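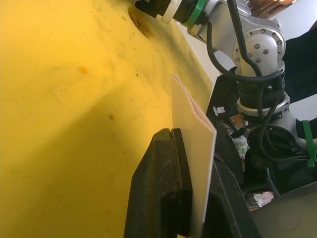 Lesezeit: 4 Minuten

Skultano öffnet die Werkstatttüren: Nachbarschaftliches Reparieren und Aufarbeiten bekommt in Cletodham ein festes Zuhause

Cletodham, 7. August 2005 – Wer in den vergangenen Jahren durch die Straßen rund um den alten Güterbahnhof von Cletodham gegangen ist, der kennt das Bild: An den Abfuhrtagen für Sperrmüll stehen Stühle am Straßenrand, denen ein einziger Steg fehlt, Kommoden mit klemmenden Schubladen und Küchentische, die zwei Generationen lang ihren Dienst getan haben und nun einfach weichen müssen. Der Verein Skultano freut sich von Herzen, heute mitteilen zu dürfen, dass viele dieser Stücke künftig einen anderen Weg nehmen können. In der ehemaligen Packhalle an der Rakena, dem kleinen Fluss, der die Altstadt von der Sikholmer Vorstadt trennt, entsteht eine offene Möbelwerkstatt für alle Bürgerinnen und Bürger.

Die Halle bietet auf 390 Quadratmetern Platz für 12 Arbeitsplätze, einen Lackierraum mit eigener Absaugung, ein Holzlager und eine Teeküche, auf die wir, das sei an dieser Stelle gern zugegeben, ganz besonders stolz sind. Gearbeitet wird an stabilen Hobelbänken, die der Verein aus der Auflösung einer Tischlerei in Sikholm übernommen hat. Drei davon mussten neu abgerichtet werden, bei einer vierten fehlt bis heute die Vorderzange – falls in einem Cletodhamer Keller noch eine passende liegt, nehmen wir sie mit Freude entgegen.

Der Gedanke zu dieser Werkstatt ist keineswegs über Nacht entstanden. Seit März hat Skultano in einem Probebetrieb an wechselnden Orten, zuletzt im Gemeindesaal der Vorstadt, Reparaturnachmittage angeboten, und der Zuspruch hat selbst die Zuversichtlichsten unter uns überrascht. 137 Möbelstücke wurden in dieser Zeit geleimt, geschliffen, neu bespannt oder wenigstens so weit instand gesetzt, dass man sich wieder auf sie setzen oder etwas in sie hineinlegen kann. Am häufigsten kamen Küchenstühle, gefolgt von Nachtschränkchen. Auch ein Harmonium war dabei, für das wir uns leider nicht zuständig fühlen konnten, dessen Deckel aber jetzt immerhin wieder schließt.

Das Programm der neuen Werkstatt ruht auf dem, was sich im Probebetrieb bewährt hat. An vier Nachmittagen in der Woche können Besucherinnen und Besucher ohne Anmeldung mit einem eigenen Möbelstück vorbeikommen und unter Anleitung selbst Hand anlegen. Hinzu kommen Abendkurse, in denen es etwas gründlicher zugeht: Schellackpolitur, Stuhlflechten, das Ausspänen von Rissen und das Arbeiten mit Knochenleim, dessen Geruch, wie wir aus Erfahrung wissen, nicht jedermanns Sache ist. Für Kinder ab acht Jahren gibt es in den Ferien eine eigene Gruppe, in der kleine Hocker und Vogelhäuser gebaut werden. Einfaches Werkzeug steht allen zur Verfügung, Leim und Schleifpapier werden zum Selbstkostenpreis abgegeben. Wer ein besonders geliebtes Stechbeitelset besitzt, darf es selbstverständlich mitbringen.

Finanziert wird der Umbau der Packhalle zu einem guten Teil aus Spenden. Bis zum heutigen Tag sind 1304 Einzelspenden eingegangen, vom Münzgeld aus der Sammeldose in der Bäckerei bis zur Überweisung eines früheren Sikholmer Tischlerbetriebs. Allen, die etwas gegeben haben, danken wir sehr. Noch offen ist die Erneuerung der Fenster auf der Flussseite, die im Winter erfahrungsgemäß mehr Luft hereinlassen, als einer frischen Leimfuge guttut. Auch dafür werden weiterhin Spenden angenommen.

Zur Eröffnung lädt Skultano alle Interessierten herzlich in die Packhalle ein. Von 11 bis 18 Uhr werden die alten Handwerkstechniken vorgeführt, es gibt Kuchen und eine Tauschbörse für Beschläge, Griffe und Schlüssel, bei der man erfahrungsgemäß genau jenes Teil findet, das man schon vor Jahren gebraucht hätte. Wer ein Möbelstück begutachten lassen möchte, kann es mitbringen – bei größeren Schränken genügt uns fürs Erste eine Fotografie. Der Eintritt ist frei. Die Halle ist über die Rakenabrücke zu Fuß gut zu erreichen, Parkplätze sind nur in kleiner Zahl vorhanden, und das Be- und Entladen ist an der hinteren Rampe möglich.

Über Skultano
Skultano ist ein gemeinnütziger Verein mit Sitz in Cletodham, der sich für den Erhalt von Gebrauchsmöbeln und die Weitergabe handwerklicher Kenntnisse einsetzt. Presseanfragen und Bitten um eine Führung durch die Halle beantwortet das Vereinsbüro gern schriftlich oder telefonisch. Abdruck frei, um ein Belegexemplar wird gebeten.

12 Kommentare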